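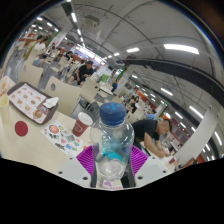
4.2 Ground-floor use in the Elthorpe arcade

The Elthorpe arcade was built in 1909 as a covered link between the tram stop and the market hall. The tram line has gone and the market now opens only on Friday, but the arcade is still the shortest dry route across the block. Of its 13 ground-floor units, 9 were let at the time of our survey. The remaining four stood together at the northern end, beside the former entrance to the market hall.

We recorded use at each unit in February, in the morning, at midday and in the early evening. Longo and Yadav (see section 3) kept separate notes, which were compared afterwards. Where they disagreed on whether a person was staying or passing through, the entry was left out.

The clearest difference was between units that sold goods and units that offered somewhere to sit. The shops drew short visits through the day. The food units were quiet until late morning and then held people for much longer, including many who had bought nothing elsewhere in the arcade. Tenants told us that the lease terms set by Mistside, the managing agent, treat both kinds of unit alike, with the same service charge and the same closing hour.
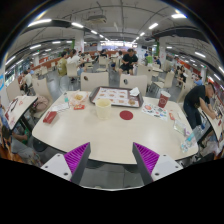

Figure 4. Table with tray and paper cups.

Length of stay is hard to read from sales records alone. A till entry gives the time of an order and says nothing of when the customer left. Traces on tables are not much better: a tray with a crumpled napkin on its liner and paper cups standing near it, as in Figure 4, could belong to a short visit or a long one. We therefore relied on direct observation and used the records supplied by two tenants only to check the busiest hours.

Interviews with tenants supported the general pattern. Dixit spoke to the holders of all the let units, and most wanted a later closing hour on market day. Two feared that longer opening would raise the service charge. Saxena, a fabric shop at the southern end, already closes before the rest and saw no gain in a change.

The four empty units are considered in section 4.3, together with the proposal to reopen the northern entrance.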